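3 July 2021 — notebook, Brultstead bindery bench

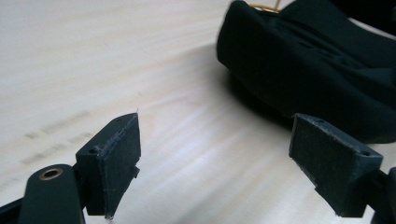
Carried on with the reprint of the saga novel for Quiambao. Yaa Ackah sent back the second round of corrections last night and I went through the first 16 chapters before lunch. Most of it is spelling. The 1920s edition has the hero's ship as both "Sea-Wolf" and "Seawolf", sometimes on the same page. We settled on the hyphen in January, so I've changed the stragglers and put it on the style sheet.

Bigger problem is the foreword. The old one says the author worked from a single Icelandic source and never left home. Yaa has found two letters in the Irkolham papers which have her sailing out for a summer and taking notes in the harbour. If the dates hold, the paragraph on her research has to go. I've marked it in green and left it standing until we've both read the letters properly. Copies are in the blue folder, second shelf.

Chapter 9 — the feast. A line has dropped out between the toast and the quarrel. Checked against the Paliteo copy and it's missing there too, so the fault is in the plates and older than our scan. The magazine serial has the full sentence. I'd put it back and say so in a note at the end of the book. Yaa would sooner use square brackets in the text. Not decided.

Page count: came out at 270 with the map, which is too long for the paper we priced. Tried the body text half a point smaller and it looked mean. Taking a line of white space out above each chapter title saved nearly enough. Will try narrower margins on the glossary next, it's only short entries.

Print run is still 400. Quiambao asked what 800 would cost and I've written to the printer, no answer yet. Told them not to colour the map either way.

To do:

- read the Irkolham letters, check the sailing date against the ship's list
- glossary: "thrall" and "bondman" need separate entries
- ask Yaa whether the dedication stays in its original spelling
- run new proofs of chapters 9 and 10 only
- find out who holds the rights to the endpaper drawing — the signature is no help, initials only

Stopped at chapter 17. The verse at the head of it is set flush left and ought to be centred like the others.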